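The Pirnton Demonstration

The Figueroa Technical Institute admitted 20 students to its robotics practicum each year, and each of them signed the same form. The form stated that the student would submit demonstrations of ordinary household work, performed by hand and recorded from the height of the eyes, and that the machine known as Stikier would be trained upon them. Delia Domínguez signed it in April without reading the second page.

The second page concerned the reviewer. Every demonstration was to be graded by a member of the faculty before it was entered in the register, and a demonstration could be refused on grounds of haste, confusion or insincerity. Students had protested the last word for years. Professor Dagmar Kadlec, who had written the form, declined to remove it.

Delia was assigned bedrooms. Her partner, Bautista Aravena, was assigned kitchens, and considered himself the more fortunate of the two until the matter of the eggs. Between them they were required to deliver 1,590 demonstrations by the end of the term, toward a class total of 4,000 in the folding category alone. The remainder of the class regarded this division as unjust, and a letter to that effect was placed on file.

By the fifth week Delia had received 5 refusals, all for the same task. The task was entered in the register as Cloth, Dark, Bedside. The cloth was to be folded, set upon the table and pressed flat. Stikier could fold the cloth. It could also carry the cloth to a table. It would then release it and withdraw its arms at once, and the cloth would open again at its own pace.

"The machine leaves too early," Professor Kadlec wrote on the fifth refusal. "It learned this from you."

Delia read the note twice in the corridor outside the laboratory. She then requested the key to the residence room in Pirnton Hall, where the beds were made up for practice, and went there alone in the evening. She turned on one light. She folded the cloth, laid it on the table beside the bed, placed both hands on it and remained there. 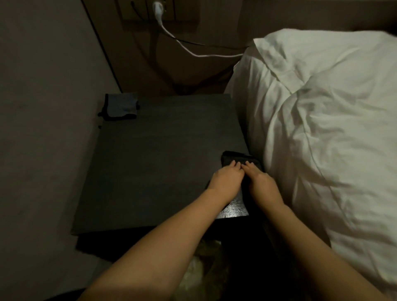
Cloth, Dark, Bedside. Sixth submission, D. Domínguez, Pirnton Hall.

She had intended to count to ten. In the course of the counting she thought of her grandmother, Josefina Salinas, who had pressed tablecloths with her palms in a house without an iron, and who did not permit conversation until she had finished. Delia had been permitted to stand at the corner of the table and hold the edge. She had not thought of this in a long time – the quiet of it, and the smell of starch. When she lifted her hands she could not have said what number she had reached.

The sixth submission was returned the following morning without a note. In the column reserved for the grade, Professor Kadlec had written the word "Entered."

The trial was held at the close of the term before the full class and the dean, Noreen Hayes, who had approved the budget and wished to see it. Stikier folded the cloth and carried it to the table. It set the cloth down. Its arms did not withdraw. They stayed where they were for so long that Bautista, at the control desk, moved his hand toward the stop switch, and Professor Kadlec shook her head at him.

"Is it waiting for something?" the dean asked.

"It is finishing," said Professor Kadlec.

The arms rose at last. The class leaned forward to look at the cloth, and the dean made a mark in her program. Delia, in the second row, found that she had been standing with her own hands held out in front of her, palms down, and she put them in her pockets before anyone turned around.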